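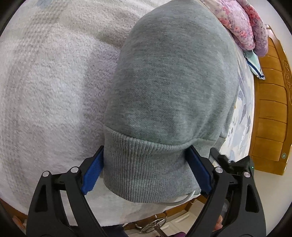
Beyene Residence Services has received a number of questions this month about the care and folding of sweatshirts, fleece blankets and other soft items. We are answering them in the posts that follow. Residents may reply to any post in this thread.

The guidance applies to all rooms at Haltura House and to the annex. It replaces the laundry sheet handed out at move-in. Please recycle the old sheet.

We begin with sweatshirts, as most of the questions concern them. A cotton sweatshirt with a brushed surface should be turned inside out before it is washed. Close any zipper. Pull the sleeves through completely, so that no cuff is left inside the arm.

Cuffs deserve particular attention. The ribbed knit at the wrist is denser than the sleeve above it and holds water longer. A sweatshirt that feels dry at the chest may still be damp at the cuff. Please check both cuffs, and the band at the waist, before putting the garment away.

Wash gray and heathered items with other mid-tones. They should be kept apart from new towels and from fleece, both of which shed. Lint on a brushed cotton surface is difficult to remove once the garment has been through a dryer.

The machines on the lower level have been set to a cool wash by default. Warm water remains available with the second button. Hot water is reserved for bed linen and kitchen cloths.

Please do not use fabric softener on sweatshirts or fleece. Softener leaves a coating on the fibers, and over time the surface turns flat and slightly greasy to the touch. The dispensers in the laundry room no longer contain it.

Drying: low heat for sweatshirts, removed while the seams are still very slightly damp, then laid flat or hung over two rails of the rack. Hanging a wet sweatshirt by the shoulders will stretch it. Hanging it by the cuffs will stretch it a good deal more.

We turn now to folding, which Lemlem Woldegiorgis of our housekeeping office demonstrated at the May residents' session. Her method is set out in the next several posts at the request of those who could not attend.

First, clear the bed. A made bed is the best folding surface in any of our rooms, being larger than the desk and at a reasonable height. Smooth the cover with the flat of the hand. A thick blanket is acceptable, although garments do tend to sink into it and a firmer surface gives a sharper fold.

Move chargers, earphones and any other cables off the bed before you start. Two phone cables were folded into sweatshirts and sent through the wash last term. Neither could be used again.

Lay the sweatshirt face down. Take hold of one sleeve at the cuff and draw it straight out to the side until the fabric lies flat along its whole length. A sleeve that is bunched or doubled over on itself will leave a lump in the finished stack.

Hold the sleeve by the cuff at this stage and nowhere else. The ribbing is strong and recovers its shape. The looser fabric above the seam does not recover as well, and repeated pulling there will show.

Fold the side of the body in toward the center, and bring the sleeve with it. Then turn the sleeve down so that it runs parallel to the side seam, with the cuff ending near the waistband. Repeat on the other side. The two sleeves should lie next to each other and should not cross.

Fold up from the waistband in thirds. For drawers, fold once more. For the open shelf, stop at thirds and place the fold facing outward.

Hooded styles are treated in the same way, with the hood laid flat over the back before the final fold. Drawstrings should be tucked inside the hood.

A resident asked whether sweatshirts may be rolled. They may. Rolling suits a suitcase or a narrow shelf. It tends to crease the cuffs, and Ms. Woldegiorgis does not recommend it for storage over the summer.

We come to blankets. Plush and fleecy blankets are the item most often damaged in our laundry, nearly always by heat. The tips of the pile melt together at high temperatures and the blanket becomes harsh in patches. This cannot be reversed.

Wash a plush blanket alone, in cool water, on the gentle cycle. The large machine at the far end takes blankets up to 12 pounds. Anything heavier should be brought to the housekeeping desk, where it will be sent out with the Stevis collection.

Pale blankets show marks early. Off-white, light gray and lavender are popular choices here, and we would ask those who own them to treat a spill on the same day with cold water and a plain cloth. Blot it. Rubbing will mat the pile.

Dry on the lowest setting or with no heat at all. Stop the machine halfway, shake the blanket out by two corners, and start it again. Once it is dry, a soft brush drawn in one direction will raise the surface. Brushes may be borrowed from the desk.

To fold a thick blanket without assistance, spread it on the bed and bring the long sides to the middle. Then fold in half lengthwise and press the air out with the forearm, working from one end to the other. Finish by folding in thirds. Pressing before the last folds makes a considerable difference to the height of the stack.

Blankets may be left on the bed throughout the year. They need not be folded for room inspections – a bed that is tidy and free of loose clothing is sufficient.

Several residents have asked what is meant by "loose clothing." It means garments left unfolded on the bed, the chair or the floor at the time of the visit. One sweatshirt over the back of a chair has never been recorded as a fault and will not be now.

Lost items: the laundry room shelf is cleared at the end of each month. Garments without a name are held at the desk for a further five weeks and then donated. Gray sweatshirts make up most of what is held at present. We suggest a name label on the inner neck seam.

Labels can be ordered from the desk. A sheet of 100 is available through Grevness and is charged to the resident's account. Smaller quantities may be had at no cost from Tsehay Araya, on request.

Summer storage opens at the end of the term. Each resident may store one box and one bagged blanket. Clothing must be clean and fully dry. Please check the cuffs once more before sealing the box, as trapped moisture there is the usual cause of a musty smell in the fall.

Vacuum bags may be used for sweatshirts. We advise against them for plush blankets, which do not always regain their depth after several months under pressure. A cotton bag or an old pillowcase is preferable.

Reply to Amanuel Tsegaye: yes, pilling can be treated. Lay the sleeve flat, hold it steady at the cuff and draw a fabric comb lightly toward you. Do not comb the ribbing itself. Pills on ribbed knit should be snipped off singly with small scissors.

Reply to Getachew Ambaye: a cuff that has lost its stretch can sometimes be improved. Wet the cuff with warm water, press it into shape with the fingers, and let it dry flat. If the elastic fiber has broken, the cuff will have to be replaced. The mending table can do this where matching rib is in stock.

The mending table meets at 7 p.m. in Room 387 of the annex, in the first week of each month. Tiruwork Hailu is in charge. Please bring the garment washed.

Correction to our earlier post on drying: the racks beside the boiler room are reserved for bed linen. Sweatshirts and blankets should go on the racks by the window.

A printed copy of this thread will be placed in the laundry room, above the folding counter. Further questions may be left at the housekeeping desk until 5 p.m.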